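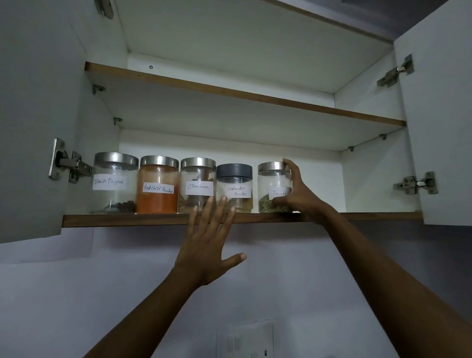
Figure 4. Shelf task: right hand on the fennel jar, left hand at the front of the shelf.

4. Recording the shelf task

This section explains how to record examples of a person arranging jars in a wall cabinet. Before you start, finish the head camera set-up in section 3. The learning system receives only what the head camera sees, so the hands and the shelf must both stay in view for the whole episode.

4.1 Preparing the cabinet

1. Open both doors fully before you press record. Opening the doors is a separate task with its own task code (see section 5).
2. Use the lower shelf for the jars. Keep the upper shelf empty in this task.
3. Place the jars side by side with the labels to the front. A handwritten label is fine if the letters are dark and large, as on the "Black Pepper" and "Cinnamon" jars in Figure 4.
4. Mix the jar types when you can. It is useful to have one jar that is shorter or has a different lid – the coriander jar in the figure has a dark gray plastic lid and the other lids are steel.
5. Close every lid by hand and check it one time more.

Caution: Do not record with a jar that has a crack in the glass or a lid that does not hold. Spice powder in the eyes is painful. If powder is spilled, stop the episode and clean the shelf before you continue.

4.2 Position of the operator

1. Stand in front of the cabinet so that you can reach the lower shelf with both hands without going up on your toes.
2. Look at the shelf, then open the preview in Famport. Tilt the camera until the lower shelf is near the middle of the preview.
3. Raise both hands to the shelf and check the preview again. If a hand disappears when you touch the jar at the left or right end, take a small step back.
4. Push long sleeves up above the wrist. Take off rings and watches.

Note: At Brokevik the cabinet is mounted lower than at Eide. Operators who move between the two sites must repeat this check and not use the saved camera angle.

4.3 Recording an episode

1. Press the foot switch. Wait for two short tones.
2. Hold both hands still below the shelf for 2 seconds.
3. Read the instruction on the prompt card aloud, for example "Move the fennel to the left end."
4. Do the movement at your normal speed. Hold the jar by the glass and let the label be seen before or after the movement. The fingers may cover part of the label during the grip.
5. Use the other hand to steady the jars beside it if you need to. Both hands are recorded, and an example with two hands is as welcome as one with a single hand.
6. Put both hands below the shelf again and press the foot switch.

An episode may not be longer than 28 seconds. Famport cuts the longer ones automatically, and a cut episode cannot be used.

4.4 Mistakes during the episode

If you take the wrong jar, put it back and continue. Mark the episode as "corrected" in the list. Please do not delete it, the training team in Ukier wants these examples also.

If a jar falls, or another person walks in front of you, mark the episode as "rejected" and write one line about what happened.

4.5 How many episodes

One full set for this task is 300 episodes. Change the order of the jars after each prompt card. Upload the set before you begin with the next cabinet.

Questions about the prompt cards: Torunn Forsberg. Questions about the camera or the foot switch: Tormod Solheim.

Section last changed Oct 17, 2019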